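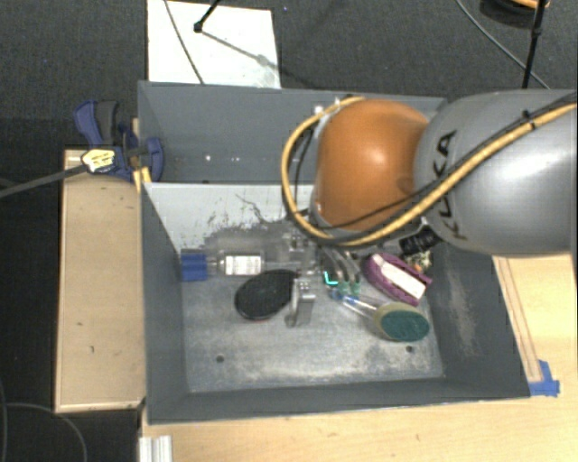

Bandby, Wed 3 September – Midorano has released a revised line of gray rectangular bins for storing and moving mixed household goods. The line, named Prolau, replaces the stacking range sold to stockrooms and small-parcel packers until July.

Prolau bins are intended for loose items of unlike shape kept in one container: bottles, dish brushes, dish wands and other kitchen cleaning articles that do not stack. The floor is flat, with a divider panel across it. Items can lie in any direction and are reached from above without a lid or insert being removed.

The bins are offered in 5 depths. The standard depth has a rated load of 20 kg, evenly distributed. Rated load applies to a bin standing on a level surface; for bins carried by hand, the lower figure printed in the data sheet applies. Bottles holding liquid should be closed before they are laid flat.

The gray finish is the only color in the line. Midorano dropped the earlier white version after stockroom customers reported that clear bottles and pale labels were hard to pick out against it.

Before release, the standard bin was used for 153 working days at the Mangubat packing site, where cleaning goods are held unsorted ahead of order picking. Two changes followed from that period – a wider rim and a larger radius at the inside corners, to make wiping out easier.

The first production run is 1,000 bins. Orders are accepted through existing distributors, with a minimum quantity of 20 per depth. Lids and label holders are ordered separately. Data sheets and cleaning instructions are available from the Midorano sales office in Bandby.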